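Latas, botes y el fondo del armario

En casi todas las cocinas hay una lata que ha sobrevivido a dos mudanzas. La mía era de castañas en almíbar y la conservé por respeto. Si la suya sigue al fondo, detrás de los fideos, vaya sacándola, que empezamos.

Vacíe el armario entero, de una vez. Hacerlo balda por balda solo sirve para mover los garbanzos de un sitio a otro con sensación de progreso. Pase un paño con agua y vinagre, deje secar con las puertas abiertas y resista la tentación de forrar las baldas con papel de flores.

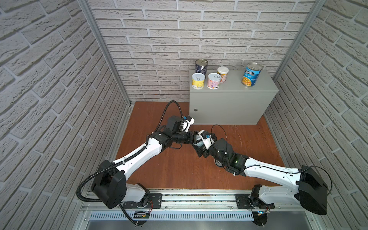 Mientras se seca, revise las fechas. Yo lo hago en marzo, antes de que el calor me quite las ganas. Las conservas llevan fecha de consumo preferente y suelen aguantar bien; las abombadas, las que pierden líquido o las que sueltan un chorro al abrirlas van a la basura sin probarlas. Tampoco vale «solo una puntita».

Escriba la fecha en la tapa con rotulador permanente, grande, como si la fuera a leer su suegro sin gafas. Lo nuevo, detrás; lo viejo, delante. En el supermercado lo hacen así y por eso todos metemos el brazo hasta el hombro para coger el yogur del fondo.

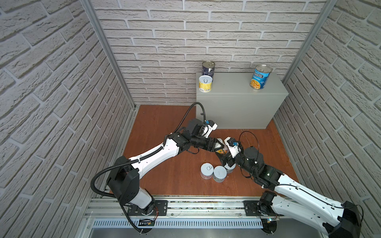 ¿Se puede guardar en la nevera una lata ya abierta?
Mejor pase lo que sobre a un recipiente de vidrio o plástico con tapa y gástelo en un par de días. El tomate, sobre todo, coge sabor a metal y luego se lo contagia a unos macarrones que no tenían culpa.

Para el arroz y las legumbres, botes de cristal con cierre de goma. Uno de 600 ml da para una semana de lentejas en una casa razonable. Los juegos de 18 botes idénticos quedan preciosos hasta que hay que distinguir la sal del azúcar, y eso se descubre siempre en el café de las visitas.

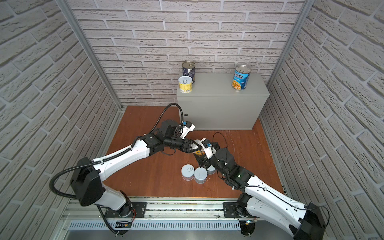
Club de Despensa y Menaje de Fustside

Lærke Sveinbjörnsson, del grupo de Zerkholm, defiende guardar el abrelatas colgado de un gancho por dentro de la puerta. Me burlé de ella durante años. Ahora tengo el gancho, y el abrelatas sigue en el cajón de los cubiertos, debajo del rallador. 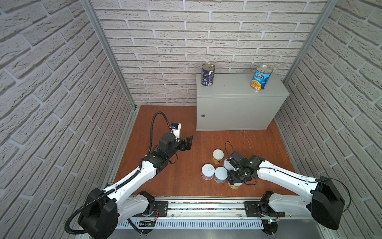 La altura importa más que el orden alfabético. Lo pesado va abajo, lo diario a la altura de los ojos y la fondue donde haga falta escalera. Si le falta balda, aproveche cualquier superficie plana y firme: un armarito metálico gris con cerradura, arrimado a la pared y con un par de latas encima, ya hace de despensa auxiliar. Lo que guarde bajo llave es asunto suyo; en mi casa sería el chocolate. Y no apile más de 4 latas pequeñas, salvo que quiera conocer mejor a los vecinos de abajo.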